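Looking After the Gripper Pair: Setup, Daily Checks and Two Repairs

Project report, Zekell bench, robotics option
2 November 2020

1. What we had to do

Our part of the project was not the learning side. We got the two hand-held grippers and had to keep them working so the other group could record table tasks with them (wiping, folding, moving cups). The pair is called Niltier in the lab notes, left and right. Each one has its own marker cube and its own finger drive. When we took over in August the right one was already acting up.

2. Bench setup

Wood table, two grippers, one person sitting. Most sessions were a mug and a few cloths. Cables were our first headache. If the right cable pulls on the gripper, the cube tilts a tiny bit and the tracking goes bad later on. So now it runs off the side of the table with slack and gets taped to the floor before anyone sits down.

Order for starting up: cables in, grippers flat on the table, wait for green on both, open the fingers all the way, then close once. Do not hold the fingers during the wait. We did, and the zero point was wrong for the whole session. 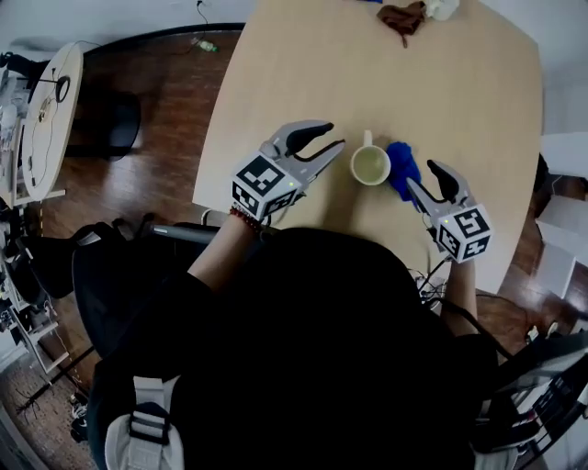 Why does the zero point have to be set again every time the power is cut?
The encoder in the finger drive only counts from where it woke up, so after a power cut it has no idea how far open the fingers are until it is run to the stop again.

3. Daily checks

Kept short or people skip them.

Cube: push on it with a thumb. Any wiggle, tighten the base screws. Wipe the faces with a dry cloth only, alcohol took some of the black off one of our spare cubes.

Fingers: open and close 3 times by hand, listen for clicking. Look at the pads for lint. Cloth tasks leave fluff in the mesh and then grip gets worse, this took us way too long to figure out. A soft toothbrush gets it out.

Camera: check the lens for smears, then do a test grab of a cloth and look at it on the monitor. Both fingers should show and the cloth should be easy to see between them. If a finger is half gone the camera mount has slipped. 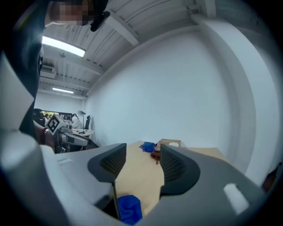
4. Repairs

4.1 Right finger drive, sticking

Symptom was the right gripper closing in jerks. Thought it was the motor. Swapped the cable first becuase it was easy, no change. Opened the housing and found lint packed around the drive gear plus a gear screw that had backed out. Cleaned it, put the screw back with thread lock, left it overnight. Whole job took 51 minutes not counting the glue. The jerks went away and we got 303 recordings after that without opening it again.

Mistake on our side: we didn't mark which side spacer was which. They look the same but one is thinner. Had to take it apart again.

4.2 Left cube, loose

Base of the cube had a crack at one screw hole. Printed a new base from the Hoani files with thicker walls. First print came out too tight and we sanded it. After any cube change the offset between cube and fingers has to be measured again with the Pleno script, takes a few minutes, do not skip. We skipped it once and 32 recordings had to be thrown out, the finger positions were all shifted sideways.

5. What we would change

A plug on the gripper side of the cable that lets go when pulled. Spare pads glued up ahead of time, the glue is slow. Some kind of cover over the gear so lint can't get in, we tried a strip of felt but it rubbed on the finger and made it worse.

Also the log sheet needs a column for "who changed what". Half our time in the first weeks went into finding out that somebody had allready tightened something.

Parts list and the offset numbers are in the appendix folder, the old offsets are in there too but only for comparing, don't load them.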